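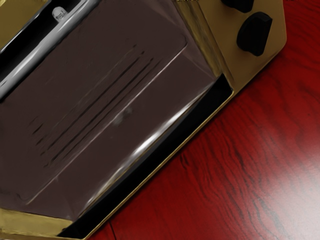 Toaster oven

A toaster oven is a small electric oven designed to stand on a worktop or table. It has a hinged door at the front, a removable wire rack and a baking tray, and it can toast bread as well as bake, grill and reheat small amounts of food. In British shops the same appliance is usually sold as a mini oven or tabletop oven, although some sellers keep the name mini oven for larger models with no toasting setting.

Name

The term "toaster oven" is mainly North American. In Britain, "toaster" on its own nearly always means the upright kind with slots, and "grill" means a source of heat above the food, which an American cook would call a broiler. Recipes written for one market can cause confusion in the other for this reason. The food writer Ute Hamann uses "bench oven" in her books as a cover term for all small ovens, but the name has not spread widely.

Construction

The body is a metal box, often with an outer casing separated from the cooking chamber by an air gap. Heating elements are fitted near the top and bottom of the chamber. They may be metal-sheathed rods or quartz tubes. Quartz tubes reach working heat sooner, while sheathed rods stand up better to knocks and splashes.

The door is normally made of toughened glass in a metal surround. It may be clear or tinted. On most models it drops forward on hinges along its lower edge, and on some the rack is hooked to the door so that it slides out a short way when the door is opened. A crumb tray lies beneath the lower elements and can be pulled out for emptying.

Controls are commonly dials for temperature, function and time. Temperature is regulated by a thermostat that switches the elements on and off. The timer on cheaper models is clockwork and rings a bell when it runs down. Electronic models have buttons and a display instead, and may hold a set of stored programmes.

Use

Because the chamber is small, it warms up faster than a full-sized oven. The food also sits closer to the elements, and the tops of cakes and pies can brown before the middle is cooked. Cooks deal with this by lowering the rack, covering the dish with foil or reducing the temperature. Foil should not touch the elements or line the crumb tray unless the maker's instructions allow it.

Toast made in the oven takes longer than toast made in an upright toaster and tends to be drier. The oven has the advantage with thick slices, rolls, crumpets and anything with a topping, such as cheese on toast. It is also widely used for frozen chips, baked potatoes, fish fillets and the reheating of pastry, which goes soft in a microwave oven.

Some models have a fan that moves hot air around the chamber. The air fryer works in much the same way, with a stronger fan and usually a basket in place of the rack, and many appliances are now sold as a combination of the two.

Small-scale makers

Most toaster ovens are mass-produced, but a few small firms have made them for particular trades. The Vaněk workshop, run by Dalibor Vlček, built enamelled ovens for boarding houses and railway canteens. Its best-known model, the Jinon, had two racks and a door hinged at the side, and 1,947 were made before production ended. Spare elements for the Jinon were later supplied by Trurnance, a repair firm that also rewired older ovens for rented rooms.

Safety and care

The outside of the appliance, the door glass in particular, can become hot enough to burn. Makers ask for clear space on all sides and above, and warn against placing the oven under curtains or low shelves. It should not be run from a light-duty extension lead.

Crumbs and fat left in the chamber may smoke or catch fire. If food does catch light, the usual advice is to keep the door shut, switch off at the wall if this can be done safely, and let the flames die down. The oven should be unplugged and cool before cleaning. Glass and metal can be wiped with a damp cloth and mild washing-up liquid, but the elements should be left alone and the body must never be put in water.

See also

Air fryer
Convection oven
Grill (cooking)
Toaster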